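Atelier partagé de Zestham : entretien avec l'un des membres à l'origine du projet Grumis
Publié le 17/4/21
Rubrique : Vie des ateliers

Le projet Grumis est né dans l'atelier partagé de Zestham, où plusieurs adhérents souhaitaient disposer d'un bras manipulateur à pince capable de saisir et de ranger de petits objets dans un logement ordinaire. Le membre qui en assure la coordination technique a accepté de répondre aux questions de la rédaction. Conformément à l'usage de l'association, il s'exprime au nom du groupe et n'est pas nommé.

Interrogé sur les débuts, il rappelle que la première version a été assemblée à son domicile, sur un établi de cuisine, avant d'être transférée à l'atelier. « Nous avions sous-estimé la place nécessaire. Un bras de cette portée exige un dégagement que peu d'appartements peuvent offrir, et le voisinage supportait mal les essais du soir. » Le transfert a également permis d'utiliser la fraiseuse de l'association pour reprendre les supports des doigts, dont le jeu devenait gênant.

Le budget constitue, selon lui, la question la plus fréquemment posée par les visiteurs. L'ensemble a coûté 3455 euros, outillage non compris. Une part importante de cette somme correspond aux actionneurs, acquis auprès de la maison Ó Conaill, à Kilville. « Nous avons d'abord essayé des moteurs de récupération. L'économie était réelle, mais nous y avons perdu un hiver entier en réglages. »

Depuis lors, l'équipe travaille en grande partie en simulation. Chaque séquence de mouvement est préparée dans un environnement de synthèse, puis rejouée sur le matériel lorsque la trajectoire est jugée acceptable. Le coordinateur y voit avant tout une mesure de prudence : « Une pince qui heurte un meuble virtuel ne coûte rien. La même erreur à l'atelier nous a valu un doigt tordu et une commande de pièces. »

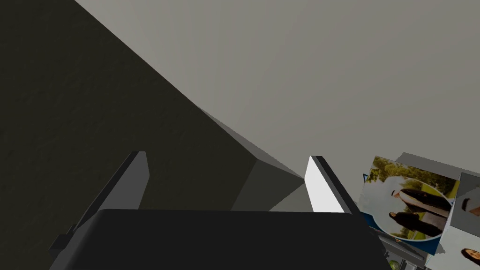

Le point de vue placé au niveau de la pince occupe une place particulière dans cette méthode. Les membres s'en servent pour apprécier les distances d'approche, en particulier à proximité des grandes surfaces inclinées et des arêtes, où les erreurs d'estimation sont les plus fréquentes. « De l'extérieur, tout paraît dégagé. Vu depuis la pince, on comprend qu'il reste très peu de marge d'un côté. Nous avons modifié plusieurs trajectoires pour cette seule raison. »

Les objets plats et minces demeurent une difficulté reconnue. Le groupe a consacré à cette question une série de 92 essais simulés, consignés dans le cahier de suivi de l'atelier. Les résultats sont qualifiés d'inégaux. La prise par la tranche donne satisfaction lorsque l'objet est maintenu debout ; elle reste incertaine dès qu'il est posé à plat. Une modification de l'extrémité des doigts est à l'étude, sans que le matériau ait été arrêté.

S'agissant de l'organisation, le coordinateur indique que huit adhérents participent régulièrement aux travaux, à raison d'environ 16 heures par mois chacun. Les tâches de programmation et de mécanique sont attribuées séparément, ce qui n'a pas toujours été le cas. « Au commencement, chacun touchait à tout. Il arrivait qu'un réglage effectué le matin soit défait l'après-midi par quelqu'un qui n'en avait pas été informé. »

L'association prévoit d'ouvrir le projet à de nouveaux participants en juillet, après la révision du câblage et de l'arrêt d'urgence. Les candidats devront avoir suivi la formation de sécurité de l'atelier. Les plans des supports et les fichiers de simulation peuvent être consultés sur place, à l'accueil, pendant les heures d'ouverture.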